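Visit to the Caldeira suturing lab, open day report
September 29, 2020

The Caldeira training center opened its doors to outside visitors for the first time this year, and I went along with a group from our hospital's supply department. Our interest was mostly in the practice materials. We buy pads, needles and thread for a teaching program, and last year we went through 1,171 pads, so how long one lasts matters to us.

Check-in was at the side entrance. Everyone got a badge, a pair of shoe covers and a printed map that had the old room numbers on it. Our guide was Lempi Partanen, who runs the skills courses. She took us up by the back stairs and started in the storeroom, where the pads are kept flat in shallow drawers. They are sorted by firmness and by whether they have been used. The center orders from two suppliers, Trarel and Calliteo, and keeps the two apart because trainees notice the difference under the needle.

Partanen let us handle a few. The Trarel pad is the stiffer of the two and springs back quickly when pressed. The Calliteo one has more give, and she prefers it for beginners who pull too hard. Both can be cut and closed many times if the cuts are spaced out. The center logged 2,861 practice closures in the last course year, and she said the pads held up better than the budget did.

From there we went to the suturing room itself. Visitors stood along the back and watched the work on a screen. 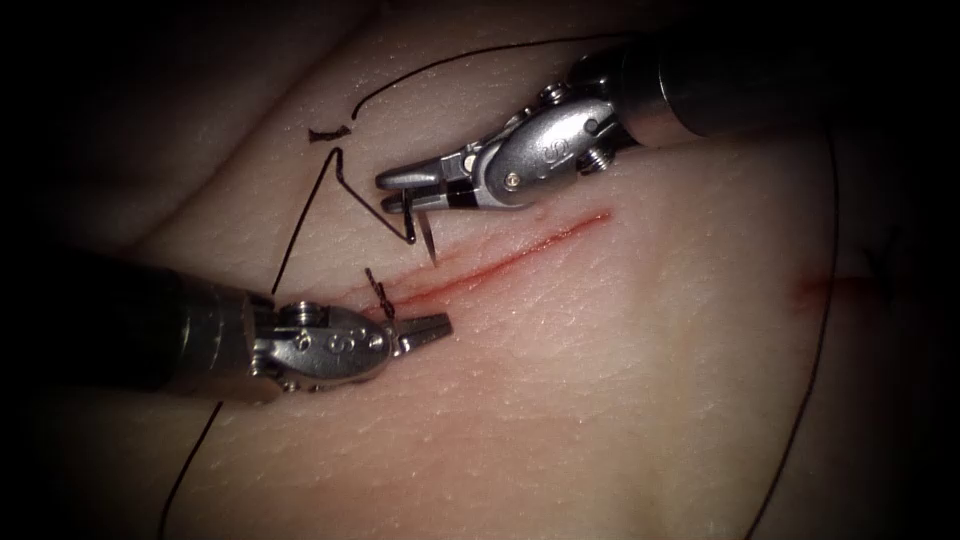 The exercise is the same one every trainee starts with: a straight incision, a curved needle and a single length of black thread. Partanen talked us through what the instructors look for. The needle should go in close to square with the surface and follow its own curve on the way through. Bites should be the same distance from the edge on both sides. The most common fault is taking too shallow a bite on the far side, and it shows up later as one edge sitting higher than the other.

Someone in our group asked about thread length. Too long, she said, and it ends up looped over everything on the pad. Too short, and there is nothing left for the last knot. The center has settled on a standard length for each exercise and cuts it ahead of time. The cut lengths go out in paper sleeves with the needle already attached.

Evander Dow, one of the instructors, then took questions for 13 minutes by the clock on the wall. Most were about knots.
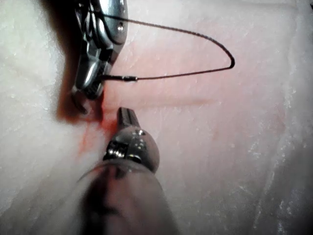 He teaches a plain square knot first and adds the surgeon's knot after a few sessions. His advice on loops was to keep them open and low, and to slow down at the point where the thread changes direction. He also wants trainees to know where the needle tip is at all times - he will stop an exercise to ask. Tension comes last in his course. A closure pulled too tight puckers the surface, and he would like the edges to just touch.

The close views were the most useful part of the day for me. On the big screen you can judge the surface of a pad in a way you can't when it is sitting in a catalog. I made a note to ask our own supplier for samples with a softer finish.
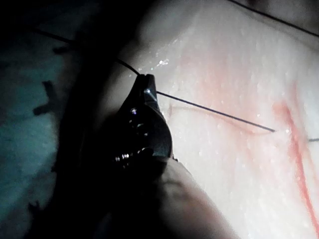 Black thread held at the jaw tip, with the red incision line to the right.

After the session we were shown the wash-up area and a small office where the course records are kept. The records are done in a program called Wukum, which lists each pad by drawer and date of first use. Partanen printed a blank page for us to take home. We also got a price sheet, though the bulk rates on it end in November.

Coffee was in the ground floor hall. The tour took most of the morning and was limited to 6 people per group. Parking is behind the building, and the spaces fill early. Anyone who wants to go to the next open day should write to the course office and say whether they want the storeroom included, as not every group gets it.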